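Search the help pages
Type a word or two
Go

Lubis Coin Laundry, Neltville: Questions We Get

When are you open?
From 5 in the morning until the doors lock themselves at night. The last wash has to start 60 minutes before closing. The doors don't negotiate, and neither does the spin cycle.

Do the machines take cards?
The ones on the left wall do. The ones on the right wall take quarters and look down on everything else. There's a change machine by the window – it likes crisp bills and will hand the rest back to you as many times as you care to try.

My dryer stopped early. Do I get my money back?
Yes. Write the machine number on a slip at the counter and drop it in the box. Refunds take up to 2 days. Please don't kick the dryer. It has been tried.

Everything came out covered in white fuzz. What happened?
A tissue in a pocket. It's nearly always a tissue in a pocket. Let the load dry all the way, shake each piece outside, then run it on low heat for a few minutes and empty the lint screen. Don't wash it again first, or you'll just spread the stuff around.

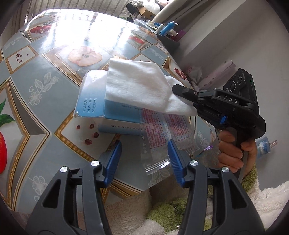

A reader in Lurnutmont wrote to say that she turns every pocket inside out before she leaves home and still gets fuzz on her black pants. Her advice is to check sleeves as well, where tissues go to hide in cold season. We've added sleeves to the sign over the folding table.

Can I leave my clothes and come back?
You can. If the washer has finished and people are waiting, someone may move your things to a basket. They will not fold them.

Is the Hiltik Street branch still open?
It closed in November. Wash cards from there still work here, including the one with $1,372 on it, if its owner would like to come in and explain.

Page updated 11 August 2020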